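Vallcombe Neighborhood Association – June meeting minutes

I took the notes again, so blame me for the spelling. We got going at 7 p.m. in the back room of the library with a decent crowd, and the May minutes went through with one fix (I had put the bake sale on the wrong street, sorry!).

Money
We have $3,588 in the account. The new fence at the Pendau Road garden will cost us $2,801 if we go with Wallin, and their quote covers hauling off the old posts. Skorkley came in higher and wanted half up front. There was a fair bit of back and forth over whether we could do the work ourselves, and then someone brought up the shed, and that was pretty much the end of that. We voted to go with Wallin. Two people voted no and asked me to write that down, so I have.

Garden plots
Every plot is taken and there's a waiting list. If you're not going to plant yours this summer, please tell us now so it can go to a neighbor! The hose by the north gate leaks at the tap end. I said I'd pick up a new washer, and I will.

We also talked about the tomatoes that went missing last August – again – and agreed on a friendly sign. I was asked to keep it short, with no capital letters and no poem.

Street parking
The county wrote back about the corner by the school. They'll repaint the curb but they won't add a stop sign, and we can ask again next year. Several of us thought the letter was a bit snippy. I'm going to draft an answer and pass it around before it goes anywhere.

Block party
We're keeping it on Pendau Road, same end as last time. The permit is $100 and the form is filled out. We still need folding tables, a second grill, and somebody with a truck who can fetch the ice. Music stops at 9 p.m., and yes, that includes the karaoke.

Blanket and linen drive
Fleece blankets are what the shelter wants most, any color, washed and folded please. Drop them at the library desk before the next meeting.
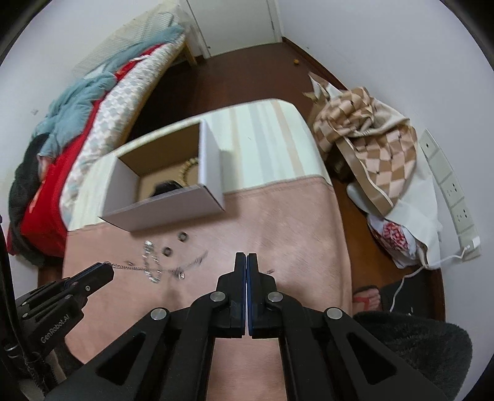 Next meeting
Same room in July, 7 p.m. start. Bring a chair cushion if your back is anything like mine, and send me agenda items ahead of time if you can. We wrapped up at 8:40 and stacked the chairs.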